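双腕ロボットでモーターを分解するセルの日常点検と、右グリッパーの把持ずれについて

設備・自動化 > 協働ロボット > 保守
投稿者:Itsuki Nishimura 投稿日:2019-09-17

双腕ロボット1台で、丸型モーターの分解作業をさせています。セルの呼び名はPledauです。8月に前任者から引き継ぎ、それ以来ひとりで見ています。

構成は次のとおりです。
・作業台:青いシートを敷いた平台
・ハンド:左右とも黒い2本指のグリッパー
・置き場:台の右奥、黄色テープで2区画に仕切った範囲
・対象:カバー、巻線のあるステーター、ローターに分かれる丸型モーター

困っているのは右手です。ステーターを立てた状態でつかむと、持ち上げる途中で手前に傾くことがあります。直近の135サイクルで11回、置き場に入れる前に停止しました。左手では同じ症状は出ていません。把持力は50%の設定で、引き継いだときから変えていません。 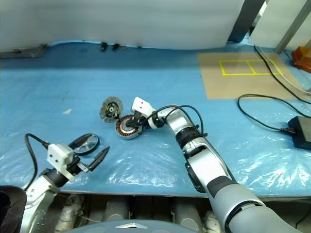
試したこと

・指の先端をアルコールで拭いた(変化なし)
・把持位置を指の根元側に2 mmずらした(停止は減ったが、なくならない)
・速度を落とした(変化なし)

把持力を上げるのが早そうですが、巻線を傷めるのが心配で手をつけていません。あわせて、ケーブルと作業台まわりで日常的に見ておく点があれば教えてください。社内に経験者がいません。

Shinji Takagi

似た構成のセルを4年ほど見ています。把持力を上げる前に、左右の指を入れ替えて確認してください。症状が左手に移れば指の摩耗です。右手に残るなら、ハンドの取付けか原点のずれを疑います。

手順です。
1. 両腕を退避位置に戻し、サーボを切る。
2. 指のねじを外す。左右が分かるように印をつけておく。
3. 入れ替えて、規定トルクで締める。
4. 開閉の原点を取り直す。省くと指の閉じ位置がずれたままになります。
5. 空の状態で開閉を20回させ、左右の指先がそろって閉じるか見る。
6. ステーターをつかませて、傾きを比べる。

5のときは、指先のすきまを横からではなく真上から見てください。横から見てそろっていても、上から見ると片側だけ先に当たっていることがあります。また、つかみに行く前に指のあいだへ小さな部品やリング状のものが入っていると、それを挟んで力が逃げます。分解作業ではワッシャーやスナップリングが台に落ちやすいので、サイクルの頭に指先を確認する動作を入れておくと楽です。
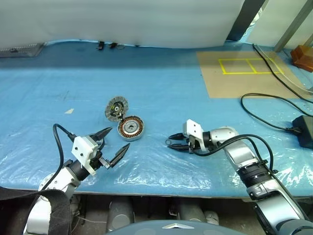
うちでは確認動作を入れてから、原因の分からない停止がかなり減りました。処理は単純で、全閉にしたときの開度を読み、基準より大きければ止めるだけです。基準値は指を交換するたびに取り直します。

摩耗の場合は、先端のとがった指だと当たる面積が小さいため、丸いものの外周では滑りやすくなります。ゴムを貼るか、外周の曲面に合わせた指を作るのが確実です。うちはRestwoodという加工屋に頼み、納期は2週間でした。

ケーブルは次の点を見ています。
・手首の上のループが、最大に曲げた姿勢で張っていないか
・結束バンドの位置がずれていないか
・ループがワークや反対側の腕に触れる姿勢がないか
・台の上の電源線が、腕の通り道や置き場に入っていないか

最後の項目は軽く見られがちですが、線が置き場のテープをまたいでいると、部品が線に乗って傾きます。台の外へ逃がすか、奥に寄せて固定してください。

日常点検は始業時に5分、週に一度は指とハンド取付けねじの増し締め確認で足りています。

Garnet Beaudoin

グリッパーの設定で力を上げればいいと思います。うちは61%でやっていて問題ないです。機種は違います。

Mwajuma Nyanda

上の方の数値をそのまま使うのはやめたほうがいいです。同じパーセントでも、機種が違えば実際の力は変わります。上げるなら廃棄予定のステーターで5%ずつ試し、つかんだ後に巻線の被覆を拡大鏡で見て、抵抗も測ってください。

あとは作業台のシートです。しわが寄っていると、立てて置いた丸い部品はしわの向きに倒れます。つかむ時点で部品が少し傾いていれば、持ち上げてからの傾きも大きくなります。当方のEdenというセルではこれが原因でした。シートを張り直し、四辺をテープで留め、部品を立てる位置にだけ薄いゴム板を敷いています。透明なシートを重ねている場合は反射も強いので、カメラで位置を取っているなら照明の角度も見直してください。

Itsuki Nishimura(投稿者)

ありがとうございます。指を入れ替えたところ、左手でも傾きが出ました。摩耗のようです。右手の傾きも完全には消えていないので、シートの張り直しもやります。把持力は50%のままにします。

全閉開度の確認も入れました。基準値をどのくらいの幅で見ているか、Takagiさん、よければ教えてください。

Shinji Takagi

0.3 mmです。指にゴムを貼ったら0.5 mmまで広げてください。貼った直後は値が落ち着かないので、基準を取るのは翌日にしています。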